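Ticket: Wi-Fi drops every afternoon, upstairs unit
Opened by: Delia Gallardo
Status: Solved
Opened: 1 Nov 2022

Hi all, me again! Same router I wrote in about in March (the Teltari one, firmware is whatever it updated itself to last week), but a totally different problem this time. Every afternoon the Wi-Fi goes to mush. The laptop says it's connected, full bars, and then nothing loads. Mornings are fine, and late evenings are fine too. I work from home and my calls are in the afternoon, so you can imagine how popular I am right now.

What I've tried so far: restarted the router (helps for a few minutes, then it's back), forgot the network and joined again, swapped the cable between the modem and the router, and turned off the VPN that work makes me use. I also ran a speed test in a good moment and got 250 down, so the line itself looks okay to me. In a bad moment the test won't even start.

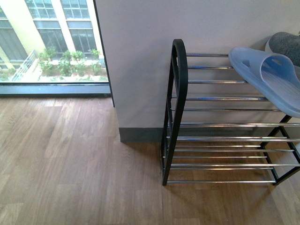

The router sits on a shelf in the hallway, and my desk is in the next room over, so I don't think it's distance. My phone does the same thing as the laptop, by the way, and so does the tablet. The old desktop that's plugged straight in with a cable never has a problem, not even at the worst time of day. I should have led with that, sorry.

Update 1
Thanks to Ravindra Rastogi for the quick reply. He asked me to check which channel I'm on. I had to hunt for it (it's under Advanced, then Radio, then a tiny arrow) and it was set to Auto. He had me run a scan with the Imel app and wow, there are a lot of networks in this building. Three of them were parked on the same channel as mine. I set the 2.4 band to channel 11 by hand and saved.

Update 2
Better, but not fixed. I got through one whole call and then lost the second one after some 90 seconds. Ravindra asked for the log, so I pasted it into the ticket – most of it is the same line over and over, "client deauthenticated, reason 2", for every wireless device I own. He passed it on to Kaisu Lappalainen on the second tier.

Update 3
Kaisu found it! There's a setting called Smart Steering that keeps shoving devices back and forth between the two bands when it thinks one is crowded. In the afternoon everybody gets busy, it panics, and it kicks my stuff off. She had me turn it off, give the 5 band its own name, and join only that one from the laptop and phone. The tablet stays on the slow one, which is fine for recipes.

Update 4
Four afternoons in and no drops. Ping to the router used to jump all over the place and now it stays low. I left the channel on 11 too, no reason to touch it. Please go ahead and close this. If anybody finds this ticket later: look for Smart Steering first, and write down your old settings before you change them – I didn't, and had to guess at one of them.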